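Murngate (video game)

Murngate is a puzzle adventure game designed by Jomar Saludo and published by Funov. It is set in the walled town of Mundholm and is played from a fixed overhead view. A comic book of the same name serves as a prequel to the story.

Plot

The player controls Oei, a bell maker's apprentice who returns to Mundholm after the death of her teacher. The town gate, known as the Murngate, has been closed since the year 1253 and opens only when its seven bells are rung in the right order. Each bell is held by a different household, and most of the families are no longer on speaking terms. The second half of the game moves to 1320, when the gate has been opened and the town is mostly empty. Items hidden in the first period can be dug up in the second.

There are two endings. The shorter one is reached by leaving through the gate alone.

Gameplay

Play is divided between conversation and bell puzzles. Oei can carry four objects at a time, and anything left on the ground stays where it was dropped. There is no combat. A day in the game ends when the player sleeps, and a save is made only at that point - a choice that drew complaints at release and was changed in a later update, which added saving at any well.

The script has 3000 lines of dialogue, none of them voiced. A notebook keeps track of names and debts but does not record puzzle clues.

Development

Saludo wrote the first version as a text adventure and added graphics after Funov agreed to publish it. Early builds let the player turn the view freely. This was dropped in March, when testers kept losing track of which street they were on. The backgrounds were then redrawn by hand over simple 3D models. 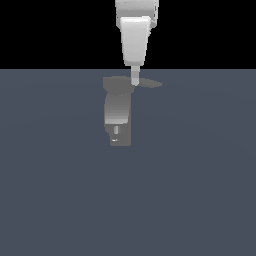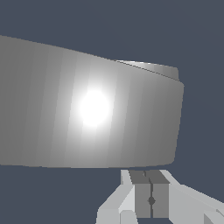

Computer-rendered views with plain gray surfaces.

The music uses recorded handbells and a small pump organ. Saludo performed most of it himself, and the bell recordings were reused for the menu sounds.

Release

The game was released for Windows on 22 October 2024. A boxed edition limited to 100 copies included the comic and a cloth map of Mundholm. The map shows a street behind the chapel that does not appear in the game, and Saludo has said it belonged to a chapter cut before release.

See also

Murngate (comic)
List of puzzle adventure games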